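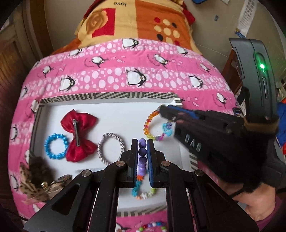

4. Washing and drying your Zukomell blanket

1. Shake the blanket outdoors and close any zips in the load.
2. Wash on its own at 30 degrees, using 2 capfuls of liquid detergent.
3. Spin on low, then dry flat or over two lines – never on a radiator.

Note: Colours may run slightly in the first wash.

CAUTION: Do not iron the printed side or use bleach.

For care labels in larger type, write to Mélanie Hiebert, Customer Care.

© Zukomell Home Textiles | Contact | Back to top
We use cookies to improve this site. Accept | Settings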